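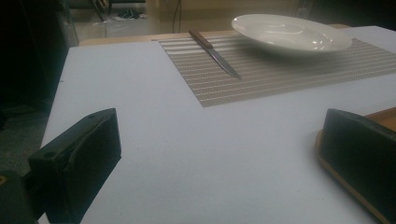
Unit 5: Budgeting for a Tabletop Handling Cell

Reading for this unit: the Villumell purchasing worksheet, sections on capital items and consumables. Bring a printed copy.

5.1 Scope of the estimate

A budget for a handling cell covers more than the arm and gripper. Table setting is used in this unit as the reference task: a placemat, a knife and a plate on a covered table. The objects are cheap. The cost sits in grasping them reliably, and each one makes a different demand on the gripper. A knife lying flat offers little height to close on. A plate with a broad rim can be taken at the rim, but the load is then off center.

5.2 Cost lines

Enter the following as separate lines. Do not merge them into a single "equipment" figure.

Gripper body and drive
Fingers, including spares
Camera, mount and cables
Table, surface covering and task objects
Computer and storage
Labor for setup and calibration
Freight and tax

Fingers are wear parts. Budget two spare sets per gripper for the first year. Surface covering is also a consumable and should be reordered with the fingers.

5.3 Worked figures

The Sturkov project priced replacement fingers at $29 per set. For 5 grippers with 2 spare sets each, the line is 5 x 2 x 29 = $290. Camera, mount and cables came to $447 per station. For 5 stations the line is $2,235. The two lines together are $2,525 before freight and tax.

5.4 Quotes

Request quotes from at least two suppliers against the same written specification. In the course file, Panyasiri quotes the fingers and mount as one item and Fono lists them separately. Split the Panyasiri price before comparing. Check whether each quote includes fasteners, cable extensions and the calibration target. Record the expiry date of the quote beside the price.

5.5 Lead time

Orders needed for a June start should be placed once the specification is frozen. A late change in finger shape voids the spares already bought.

Exercise: rework the figures in 5.3 for 2 stations, keeping the same ratio of spares. Show each line. Due Saturday, October 13, 2018.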